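Pilovis two-arm home robot: four stars, with one fault you should know about

Reviewed by Edin Stojanović

I love this thing. I've had the Pilovis going in the living room since July and I still grin when both arms come up. My favourite job for it is small bits on a low surface, so most of my testing has been on the red stool, and that's where the trouble showed up too. 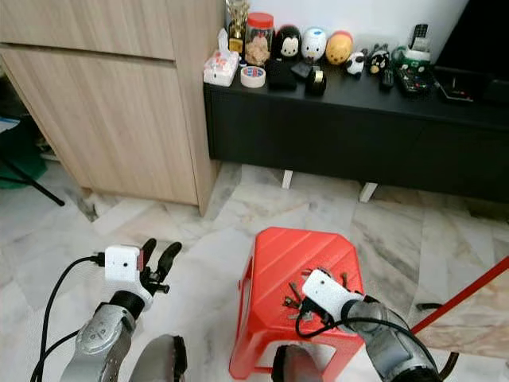
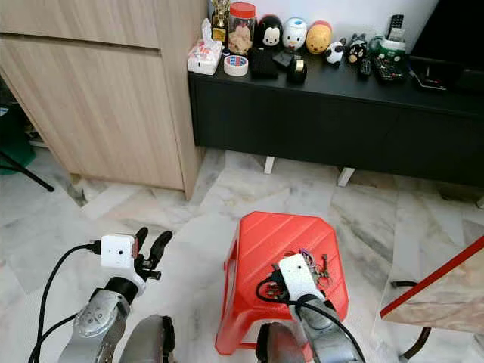
Both: right arm working at the stool, left arm held out over the floor.

The fault is in the right gripper. On Tuesday it went down for a pick, closed, and then wouldn't let go or lift. The app showed error 353 and the arm just kept pushing (you could hear the motor straining!). I hit the stop button and it went slack at once, so full marks there, but the stool had slid a fair way by then. The left arm has never done it.

Truvby, who sold it to me, had a fix out of the box in a day: drop the grip force from 200 to 23 in the settings, then run the wrist check again. No jams so far, and it's still a joy on keys and clips. Heavier things do slip now.

I paid 989 and would pay it again. My old Arnell had one arm and took ages over everything. Do keep the stop button in your hand for the first few weeks though, and keep fingers off the stool while it's working.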